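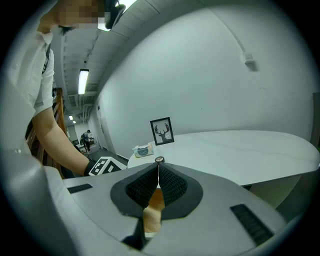 Tan, rounded, wood-colored. Fluorescent light.

Moved all my bookkeeping off paper in September. Putting down what I learned in case it helps someone who sells small stuff on the side.

I used one notebook for everything for years. Sales in the front, expenses in the back. It worked until I passed 400 orders and couldn't find anything.

First try was Werkora. Fine for invoices. The free plan stops at 1000 entries and I hit that faster than I expected – every shipping label counts as its own entry.

Switched to Hesten after that. It imports a plain spreadsheet and leaves your categories alone. I have 13 of them, which is too many, but I know where everything is.
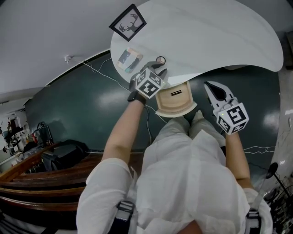

Receipts are still the slow part. I scan them after dinner, name each one by month and store, and put the paper in a shoebox. Faded ones go first.

If you buy supplies from Kvam, download the PDF invoice right away. Their order page only goes back a few months and support took forever to send me the old ones.

Biggest mistake so far: I logged refunds as expenses. Sales looked 2000 too high for the year and I had to redo the whole summer. Log them as negative sales.

Mileage goes in a separate sheet. I fill it in when I get back to the car, before I start driving. If I leave it until evening I forget the post office trips.

Still haven't picked anything for inventory. Ranov keeps getting recommended to me but I can't tell if it handles bundles. If you use it for bundles let me know.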